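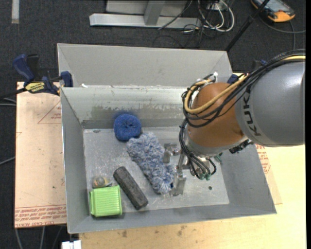

My grandmother Yolanda Valcárcel kept every button she ever met. If a shirt wore through at the elbows she snipped off the buttons before it went to the rag pile, and if a coat was past saving she took the buttons and the hooks and sometimes the lining too (I still have a pillow made from one of those linings, and it is hideous, and I love it). They all went into one container, the way she did everything, with no sorting and no lids. I've been thinking about her a lot this summer while I try to get my own sewing room in shape, and I keep coming back to the idea of one big plain grey metal bin, the kind with room enough to reach right down into. Everything I own for storage is tiny and has a cute label on it, and I can't find a thing.

So last weekend I dumped it all out on the bed. The zippers, the bias tape, 50 spools of thread in what I swear are all the same blue, and four pairs of scissors I had been accusing my husband of losing. Sorry, Iker! He was very gracious about it and only brought it up at dinner, and then again at breakfast.

Grandma's buttons were in there too, in the bag my mother handed me in March. I sat down meaning to spend five minutes on them and the next thing I knew the light was going and my coffee had a skin on it. There were the big green ones from her church coat, and the little glass ones that I used to pretend were candy, and one brass one with an anchor that my mother says came from a man Grandma did not marry. I'd never heard a word about him! I have called my mother twice since then and she keeps changing the subject to her tomatoes.

Anyway, the sewing room is still a mess, but the bed is clear again, and I finally finished the cardigan I started two winters ago. It needed five buttons and I used five different ones. The anchor is at the top, where my mother will have to look at it on Thanksgiving.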